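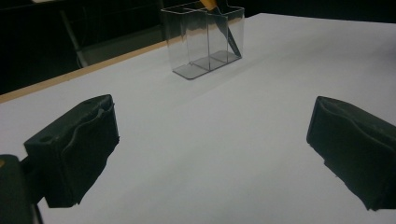 Clear two-compartment organizer on a white table

Elum Drawer and Desk Organizers, six months on

I bought my first Elum boxes in July, when I was clearing out the kitchen drawers before the new cabinets went in. I ended up ordering more for the bathroom and the sewing corner, so by now I have used most of the sizes they sell. A few readers asked how they compare with the Zenier ones I reviewed before, and whether they are worth the higher price.

Sizes and fit

Elum sells the boxes singly and in sets. The set I started with costs 47 dollars and covers one standard kitchen drawer with a little space left at the back. Measure the inside of your drawer before you order, and measure at the bottom. My old drawers narrowed by half an inch toward the floor, and the first layout I planned did not go in. I had to swap two of the long boxes for short ones and was charged return postage on the long ones.

The sizes are meant to line up with each other, and they mostly do. Two short boxes end to end should equal one long box. In my kitchen they come out slightly longer, enough that the row pushes up against the front of the drawer. You can live with it, but the Zenier boxes line up better.

The height is fine for cutlery, pens, thread and makeup. It is too low for a hand whisk or a potato masher, and those went back to the jar by the stove.

Daily use

In the cutlery drawer the boxes slid around for the first week. Elum includes small round pads for the bottom corners, and once I put those on, the sliding stopped. Two of the pads have since come off and I replaced them with a dab of museum putty, which holds better than the pads did.

The bathroom is where I like them most. Being able to see what is in a box from the side means I have stopped buying cotton swabs I already own. Cosmetics leave a film after a while, and loose powder gets into the corners, but the corners are rounded enough that a cloth reaches into them.

For sewing I keep bobbins on one side of a divided box and machine needles on the other. The dividers are fixed, so what you see is what you get. My friend Birsen Keskin has the same box for tea bags and would have liked to move hers over by an inch. If you need adjustable dividers, look elsewhere.

Cleaning and wear

The label says hand wash only. I put one short box on the top rack of the dishwasher to find out, and it came out cloudy and has stayed that way. The others have been washed with dish soap and warm water and still look good, apart from fine scratches on the bottom where the forks go. Paper towels seem to make the scratches worse. I use a soft cloth now.

One long box cracked at the corner when I dropped it on tile from counter height. I wrote to the shop on a Saturday and Songül Gökçe from their service desk answered the same evening. Breakage from a drop is not covered, which is fair, but she did offer a discount on a single replacement.

Compared with Zenier

Zenier boxes are thinner and a bit cheaper, and they bend if you pick up a full one by the rim. Elum boxes stay stiff. On the other hand, Zenier sells a narrow size that fits the gap beside a cutlery tray, and Elum has nothing like it. I kept two of my old Zenier narrow ones and use them alongside.

I also looked at the bamboo trays from Değirmenci. They are nicer to look at with the drawer open, but they take up more room for their walls and I did not want wood under the bathroom sink.

Price

After the kitchen, bathroom and sewing corner I had spent 204 dollars in total, and that is a lot for plastic boxes. If I were doing it again I would buy the Elum set for the kitchen drawer, use whatever small boxes I had for the sewing things, and wait for a sale before doing the bathroom. The Uscombe home store had the set down to 32 dollars in the fall – at that price I would not hesitate.

Good: stiff, easy to see into, simple to wipe out, helpful service.

Not so good: fixed dividers, weak pads, scratches, sizes that do not quite add up.

I would buy the kitchen set again. I still have one long box left over with no drawer to put it in, and it is holding batteries on top of the fridge.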